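New preprint from our group at Ulari, on bin picking with mixed rigid and soft items. Thread on the method, what we measured, and what didn't work. (1/15)

The problem: one grasp scorer, one gripper, one bin. Rigid toys and blocks are easy to score from depth. Cloth is not. A glove or sock has no stable shape, so the scorer gives it high values wherever two folds happen to look like an edge. (2/15)

The usual fix is to label cloth as its own class and run a second policy. That works until the class is wrong. We wanted one scorer that is allowed to say "I don't know" and do something cheap about it. (3/15)

Method. We train an ensemble of 2 scorers on the same data with different crops and seeds. At run time we compare their grasp maps. Where they agree, we take the top grasp. Where they disagree by more than a threshold, the arm makes a short push first, then looks again. (4/15)

The push is not learned. It is a straight stroke of fixed length, aimed through the center of the region with the most disagreement, with a check against the bin walls. We tried a learned push. Results are in the appendix and they are not better. (5/15)

The threshold is one number, set once on held-out bins and then frozen for every run in the paper. If you tune it per object set you can get nicer curves. We left those out. (6/15)

Test protocol: 200 bins, each loaded by hand from a printed list, dumped from a fixed height, no rearranging after the dump. A bin ends when it is empty or after 3 failed grasps in a row. Items touching the wall stay where they land. (7/15)

Object pool is 108 items. Toys, blocks, small clear parts, gloves, packaging. The Brevbridge split keeps the cloth and the clear items out of training completely, so both show up for the first time at test. (8/15)

Main result: disagreement does predict failure on cloth. Grasps the pair agrees on succeed far more often than grasps it splits on, and the gap is widest for cloth touching a rigid item. The full table is in section 5, with intervals. (9/15)

Second result, less pleasant: it predicts almost nothing on clear parts. Both scorers are wrong in the same way there, because both are fed the same bad depth. Agreement is high and the grasp closes on air. An ensemble can't see an error all of its members share. (10/15)

Typical hard layout for us is a glove against a rigid toy, a clear part close by, and the rest off toward the left side. The glove gets flagged. The clear part usually doesn't.

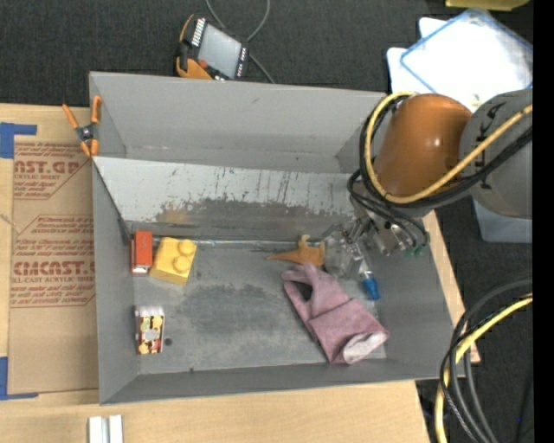 Order matters too. If the scorer takes the rigid neighbor first, the cloth often gets dragged along and the next map is computed on a new shape. We log this as a separate event and don't count it as a failure. Reviewer 2 disagreed, so both counts are now reported. (11/15)

Cost: the push adds one stroke and one extra capture to each flagged grasp. On rigid-only bins it rarely triggers and cycle time barely moves. On cloth-heavy bins it triggers a lot. If you care about picks per hour more than failed picks, raise the threshold. (12/15)

Comparison with the Bennani baseline (single scorer, random push after each failure): ours fails less on cloth and ties on rigid. On clear parts the baseline is slightly ahead. Random pushes sometimes move a clear part to where depth works. We have no better explanation yet. (13/15)

Known limits. One arm, one gripper, one bin size. Wall grasps are underrepresented in training and it shows. Lighting was fixed, so please don't read anything into this about daylight or shop floors. (14/15)

Code, bin lists and the raw grasp logs are in the Drullik repo, including the runs we threw out and the reason for each. Weights go up in February, once the license text is settled. Bug reports go in the issue tracker, please, I lose them in replies. (15/15)

Adding one answer here as it came up twice: no, the 2 scorers don't share a backbone. We tried that to save memory. They agreed on nearly everything and the signal was gone. Numbers are in appendix C.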